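Mistov Instrument Users Group
Minutes of the regular meeting, 10 August 2020

The meeting was called to order with 14 members present. The minutes of the April meeting were approved as written.

1. Logic analyzer firmware. Members reported dropped samples on the Fedum unit when the trigger is set to falling edge. The fault was repeated on 3 units, each time at sample 3,646.
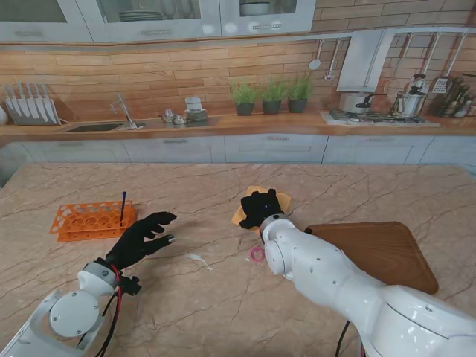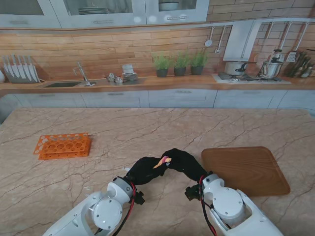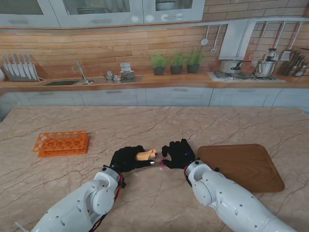

The workaround — setting the buffer by hand before arming the trigger — was accepted for the time being. A report will be sent to Orine.

2. Script library. The group agreed to move all 578 shared scripts to the Omoregie server. Old links will stay in place until the next meeting.

The meeting was adjourned.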